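Rewi Hand-Held Gripper for Packet Picking

Product overview

The Rewi is a two-jaw hand-held gripper supplied by Zavska for sites that pack small, light goods into open boxes. It is intended for workplaces that are moving part of their packing to automatic equipment and wish their present packers to take part in the change.

Each Rewi tool is guided by a packer, who picks and places goods at the normal pace of the bench. The movements are then used to prepare the Jandodel packing cell for the same task.

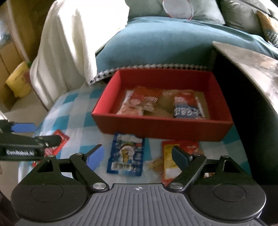
Gripper open at a red box, with flat packets inside the box and in front of it.

Soft packets are harder to handle than rigid cartons. They bend, slide over one another and seldom lie the same way twice - a packer's judgement remains the best guide to where each one should be held.
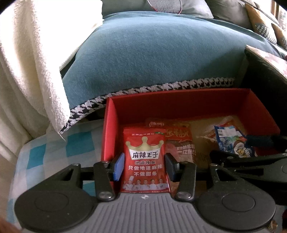
Staff at the Musside site began using the tool in February. The cell has since taken over the repeat orders, while packers deal with mixed boxes, checks and returns. Posts were kept at the same grade, and all 50 packers received paid training.

Supply and support

Order reference: Rewi 219
Suggested training set: 3,000 picks per product group
Replacement finger pads: sold in pairs
Staff guide: included, 85 pages

Employers are asked to consult staff before the first tool is issued. Zavska can attend these meetings on request. Orders and service enquiries should be sent to the Jandodel support desk.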